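Section 2: Setting up the Sekard shot clock and sideline horn

Read the whole section before you unpack the horn. The leaflet in the box says the system is ready to play in minutes. At Prurermont it took us most of a warm-up, and we had done it before.

What you need
Main display and its stand
Sideline horn
Shakya handset, charged
Extension lead, 25 feet, outdoor rated (not supplied)

The leaflet also lists a laptop. You don't need one unless you plan to export match logs, and I have yet to meet a coach who has opened a match log. 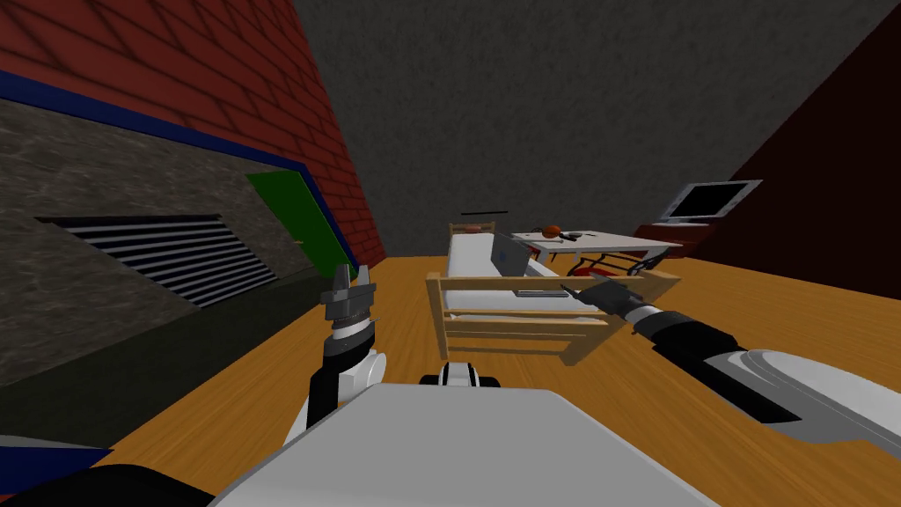
Placing the display
1. Stand the display on the halfway line, on the opposite side from the benches. The sales sheet claims it can be read from anywhere on the field. In low sun it can't, so turn it away from the west for late games.
2. Open the stand fully and press down on each leg until it clicks. A leg that looks open may not be locked.
3. Hang the display on the stand and tighten both knobs by hand.

CAUTION: Do not use pliers on the knobs. The threads strip easily and the part is sold only with a complete stand.

4. Run the power lead behind the stand, away from the touchline. The clips supplied for holding it down are too weak for wet grass. Use tent pegs.
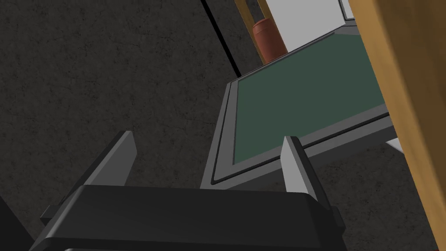

Toshiko Nagano
Equipment Coordinator, Prurermont Field Sports
Revised Fri 18 November

Pairing the handset
5. Switch on the display first and wait for the row of dashes. If you switch on the handset first, it will look for the last display it knew and may say "Connected" when it isn't.
6. Hold the PAIR key on the handset until the display shows the same code.
7. Start the clock, let it run, and stop it. Watch the display while you do this. The handset screen shows what it has sent, and that tells you nothing about what arrived.

NOTE: Stated range is 900 feet. Treat that as a figure for an empty field with nobody standing between you and the display. We keep the timekeeper within 200 feet and have had no dropouts since February.
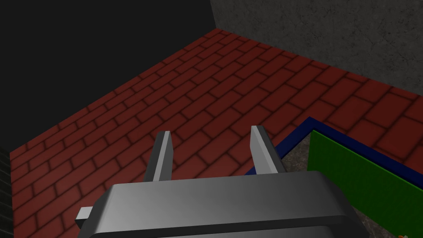
Gripper with both fingers open, seen from just above and behind.

Setting the period length
8. Press MENU, then PERIOD. Choose the length your league uses. The preset called "Standard" doesn't match any rule book on our shelf, so check the minutes yourself.
9. Press SAVE twice. The first press only closes the menu.
10. Leave Auto Stoppage off. It is meant to pause the clock when it hears the whistle. It will also pause for a whistle on the next field.
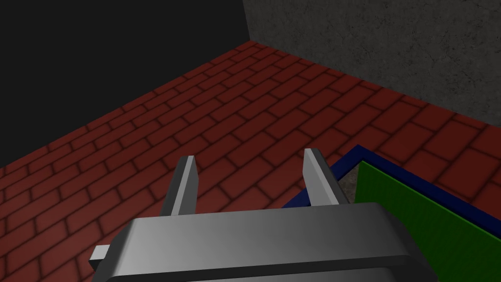
Mounting the horn
The horn sits in a bracket with two arms, and most complaints about a weak horn come down to a badly set bracket. Slide the bracket onto the table edge and tighten the screw underneath. Set the arms parallel and pointing forward and slightly upward, then drop the horn in between them. If the arms splay, the horn tips back and you get most of the sound yourself.

11. Plug the horn into the port marked Erna. The port marked AUX fits the same plug and does nothing.
12. Warn anyone nearby, then press TEST.

CAUTION: Volume setting 2 is loud enough for any field we play on. Higher settings drain the battery, and I couldn't hear much difference from the far goal.

If the horn stays silent, check the fuse before calling the support line. They will ask you to reset the handset, and a reset wipes your period settings. Go back to step 8 if that happens.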